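The Long Goodbye to the Spare Room

There's a particular sort of Sunday, usually towards the end of summer, when you open the spare room door to look for a jumper and find you can't get in. Ours came in July, in the tall, thin house at Kidgate that we'd sworn we would keep tidy (we'd sworn the same at Fonness, and look how that went!). So we made tea, rolled up our sleeves and began with the easy part, which is sorting everything by kind before you let yourself get sentimental.

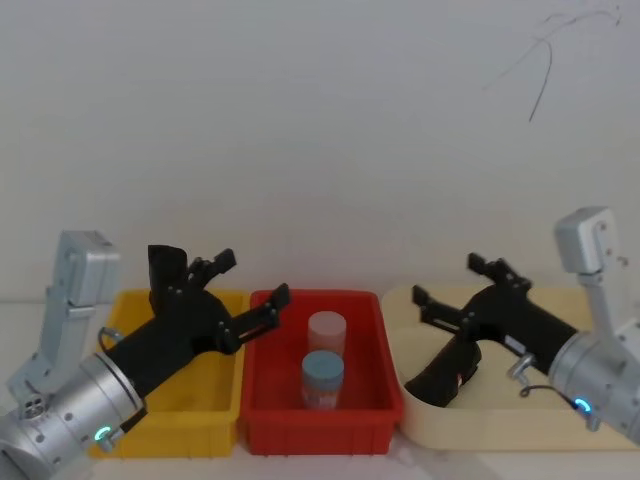 Yellow, red and cream: one bin for each kind of thing.

Buttons, string and old birthday cards all had to go somewhere, and I'll admit the cards took me most of an afternoon, because I read every one of them. Roughly 1000 photographs came out of a single suitcase, many of them of the same wet picnic. My advice is to keep two from each outing and post the others to whichever cousin grumbles least.

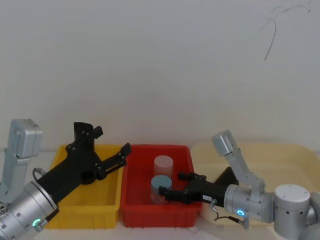
Bins side by side against a plain wall.

By supper we could see the carpet again, a rather nice green I'd quite forgotten choosing, and the jumper was on the back of the door.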